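Chapter 4
School Attendance: Counting It, Reading It, Acting on It

What this chapter covers

How attendance is recorded and turned into a rate
Why two schools with the same rate may have very different problems
The difference between average attendance and chronic absence
What a district can learn from its own records before it spends money on a program

4.1 A district with a good number

The Laltow school district enrolls 1559 students in its elementary, middle and high schools. For several years its office published one attendance figure for the whole district, and the figure was high. Board members saw it once a year, in August, and moved on to the budget.

Then a new data clerk at Hisorwood Middle School sorted the same records by student instead of by day. The list showed 146 students at that one school who had missed enough days to be counted as chronically absent. The daily rate had hidden them. On any given morning most of them were in class, and the ones who were out were not the same ones who had been out the day before.

We will return to Laltow several times in this chapter. The district did not do anything wrong with its arithmetic. It was answering a question about buildings, and the people who read the answer took it to be about children.

4.2 How a day becomes a number

Attendance starts with a teacher marking a roll. In elementary schools this usually happens once in the morning and sometimes again after lunch. In middle and high schools it happens every period, and the school must then decide how many periods make a day. One school may count a student present who attends a single class. Another may require half the periods. A student who leaves at 11:30 for a dentist could be present in the first school and absent in the second.

The marks go into a student information system. Hisorwood used a package called Furnuvus, which let each school set its own rule for a partial day. When the district office looked into it, the high school turned out to be using a different setting from the middle school. Comparing the two had never made sense, although both figures had been printed side by side in the yearly report.

Before you use any attendance figure, find out three things. Ask what counts as a day. Ask whether excused absences are included. Ask what happens to students who enroll late or transfer out, as a student who arrives in February cannot have missed days in October, and some systems will record them as missed anyway.

4.3 Average daily attendance

Average daily attendance is the number of students present on each day, added up over a period and divided by the number of school days in that period. Divide the result by enrollment and you have the attendance rate. Many funding formulas depend on one of these two figures, so districts tend to watch them closely.

The measure works well for planning. It tells a school how many lunches to prepare and how many bus seats it will fill. It says little about any one student. Take a class of 28 in which 2 students are absent each day. The absences might be spread evenly, with every student missing a few days a term. They might also belong to the same pair of students, who have hardly been in school at all. The rate is identical in both cases, but the work facing the teacher is very different.

4.4 Chronic absence

Chronic absence looks at each student over time. A common definition is missing one tenth or more of the days enrolled, for any reason. Excused days, unexcused days and suspensions all count, since the lesson was missed in each case. Truancy is a narrower term and refers to unexcused absence only. The two should be kept apart in reports and in letters to families.

The Qian Reading Project, an after-school program in Laltow, kept its own sign-in sheets and found the pattern early. Its tutors noticed that children who missed Tuesday sessions had often missed school that day as well. We look at those sheets in Section 4.6, after working through the calculation by hand.

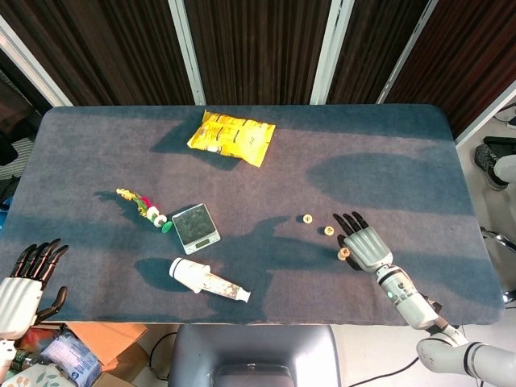
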